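4.3 Setting the Approach Height for Two-Arm Tasks

The Tindine planner holds a separate approach height for each arm. The value sets how far above the table a gripper stops before the final move to the object. Complete Section 4.2 (Table Plane) before you begin.

1. In Tindine, open the Task tab and select Both Arms.
2. Set Speed Limit to 9 percent.
3. Enter 100 mm in the Approach Height field for the left arm and again for the right arm.
4. Place the test object where both arms can reach it, then select Update View.
5. Select Move to Approach. Keep one hand on the stop button until both arms come to rest.

CAUTION: Do not reach over the table while the Move to Approach button is lit. The planner does not check for people.

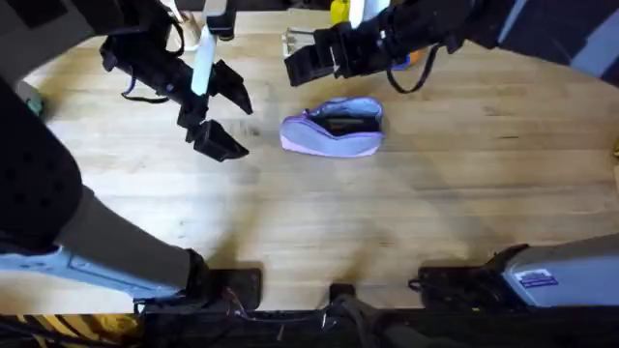
Figure 4-6. Overhead view with a soft pouch as the test object and both grippers near it.

6. Compare the overhead view with the planned pose. If either gripper is more than 5 mm from its target, select Stop and repeat Section 4.2.
7. Select Save Pose. The file is written to the current task folder.

NOTE: Soft objects change shape when touched. Select Update View again after any contact – the planner otherwise keeps the old outline.

NOTE: Heights above 200 mm are rejected with the message "Approach out of range." To change this limit, contact the site administrator.

Section revised in February by Eluned Gittins. Checked by Weidong Han.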